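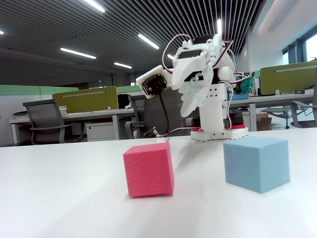 Two foam cubes, one white table, and the printed robot on its usual spot.

I got a pile of mail after my last page asking how we keep our block-picking examples usable, so these are my tips from the bench. We've saved 462 good ones so far and we want 600 before December, and I've made most of the dumb mistakes already!

Start with foam. Wood blocks skid off when the finger comes down a little wrong, and then you're crawling under the desks. Foam gives, and you can squeeze it from a bad angle and still get something worth keeping.

Wipe the table before you start and again after lunch. Use a dry cloth — spray cleaner leaves streaks, and streaks show up in every single recording under ceiling lights.
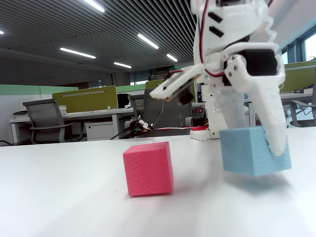

Go slow on the grab. I count to two in my head before closing and once more before lifting, and my recordings got a lot cleaner when I started doing that (my coworker Sreekumar goes by feel and his are just as good, so suit yourself).

Move the cubes between tries, and turn them too. I did a whole Monday morning with both of them square to the table edge, and the trained arm was hopeless with anything at a slant. Now I give one a twist every time.

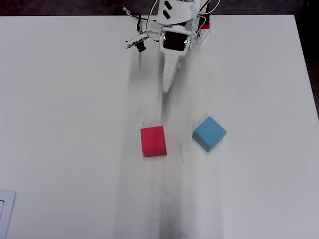
Red one square, blue one turned.

Keep the flubs, but in their own folder. And tape down loose cables before you sit down, not after the first snag.

Comments (3)

Ming-te Kao: Do you swap who's driving? We get very samey examples when one person does the whole batch.

Ustyna Sirko: Lint roller works great on foam cubes. Ours pick up every hair in the building.

Bohdan Prokopenko: Tried the count to two. Redid 13 of my worst ones and kept all but one, thanks!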